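Read this before you use the Pasex street food list for anything that matters. I maintain it, and I don't fully trust it.

# Pasex: regional snack and street food listings

Pasex is a plain table of cheap local dishes, the places said to sell them, and what people wrote about them. It covers stalls, lunch counters, train station kiosks and a few gas stations. Each row is one dish at one place. There are over 4000 rows.

## Where it came from

Most rows were merged from two older lists, Nedelcu and Rirnano. Nedelcu was a traveler's notebook typed up by hand. Rirnano was scraped from menus, and it shows: "soup of the day" appears as a regional specialty in 161 rows. I have left those in with `suspect = 1` so you can see how bad it was.

Both lists use the word "famous" very freely. If a dumpling is famous, somebody two towns over should have heard of it. I dropped the word from the `notes` column wherever I found it.

## Columns

| Column | What it holds |
|---|---|
| `dish` | Name as written on the menu or sign |
| `dish_en` | English name, often a guess |
| `region` | Region claimed by the source |
| `place` | Stall or shop name, may be blank |
| `price_band` | 1 to 4, see below |
| `link` | Source page, if there was one |
| `suspect` | 1 if I doubt the row |

`price_band` compares a dish with others in the same region only. A 2 in a fishing town and a 2 in a capital city tell you nothing about each other. Please stop averaging them.

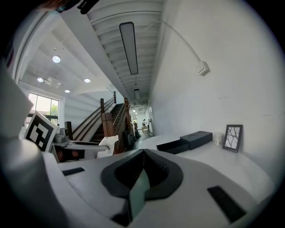
The `region` column is the weakest part. Three valleys claim the same fried cheese pie, and each source picked whichever one its author ate in first. I kept every claim as its own row. Don't count rows to decide where a dish "really" comes from.

## Known problems

- Plenty of links now return a 404. The row stays, with the dead link.
- Spelling of `dish` varies. `grilled corn` and `corn, grilled` are both in there.
- Opening hours were removed in October. They were wrong too often to be worth fixing.
- Grotitgate, the map tool, shows rows with no `place` in the middle of the region. One of those pins is in a lake.

## Corrections

Open an issue with the row and a source. "My cousin says it's better elsewhere" is not a source, and I have closed several of those. A photo of the menu board is fine.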